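Skenonia adds simulated kitchen to planning toolkit

Ullero has released an update to Skenonia, its planning software for two-armed robots, with a simulated kitchen and dining room for testing reach and grasp routines. The planner now checks both arms for collisions 30 times a second. 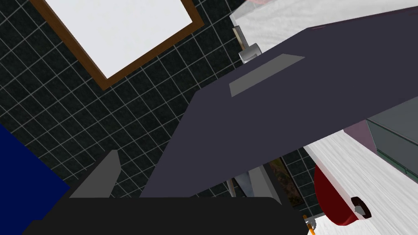 Grumard, which has been trying the update since October, said the checks were quick enough but that tuning the grasp settings still took too long - a simpler editor would help more than extra rooms.

Ullero says the release was tested over 2382 runs. Room layouts can be changed between runs, and failed plans are saved with a full log for replay. Users can queue up to 500 jobs at a time.
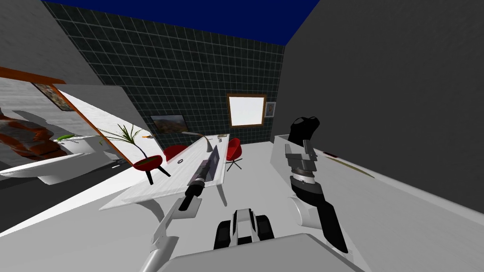 Two simulated arms near the long white table in Skenonia.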